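Last updated: 22 Oct 2022
Search this site Go
Posted by Nabila Mandagi

Wanted: people who doubt this will work

We have two robot arms bolted to a rail in a shared workshop in Ilalden, and a plan to get them to handle laundry. I think the plan is optimistic. Ragnheiður Ásgeirsdóttir, who designed the cell, thinks I'm a grump. We need 6 more people to help settle it between April and whenever the money runs out.

The work is slow. You'll set out clothes, run a session, write down what went wrong and do it over. Each shift has a target of 80 runs, and I have yet to see anyone enjoy the last of them. Jeans are the current headache — thick seams, stiff waistbands, and a leg that goes its own way.
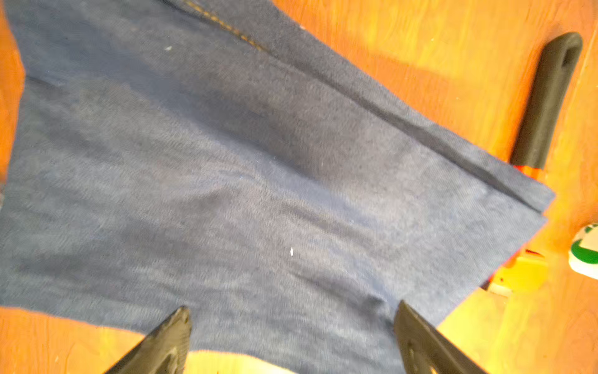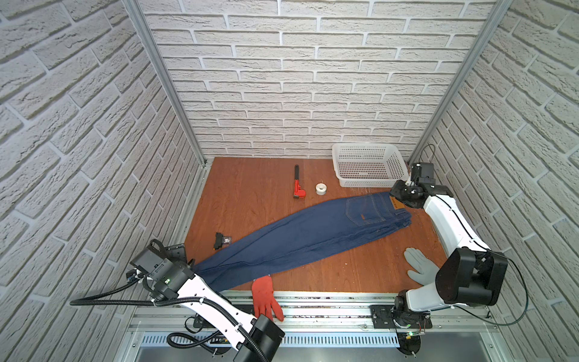
Same bench, same denim problem.

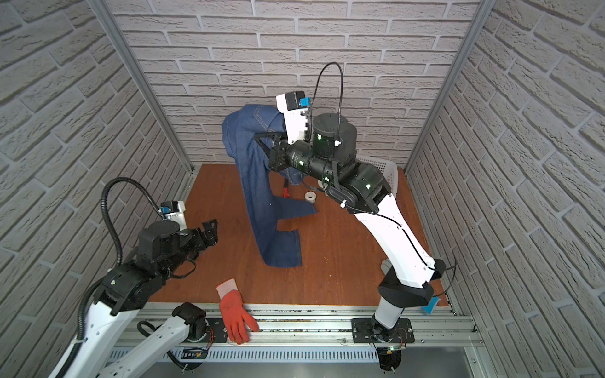
ILALDEN, April — Shifts are open to anyone who can use a hex key and keep honest notes. Coding helps but isn't required. We pay 200 per shift, plus coffee of no great quality.

Please don't apply if you've watched a lot of robot videos and want to make one. Most of those are sped up, and I'd like to see the runs they left out. We log every failure, including the dull ones. If you tidy up the numbers you'll be asked to leave.

You should be fine with standing, loose cables and having your opinion argued with. Ditte Damgaard handles the schedule and won't swap shifts at short notice.

To apply, send Ditte a few lines about something you built that didn't work, and what you did next. No résumés. Drop it in box 219 at the workshop door.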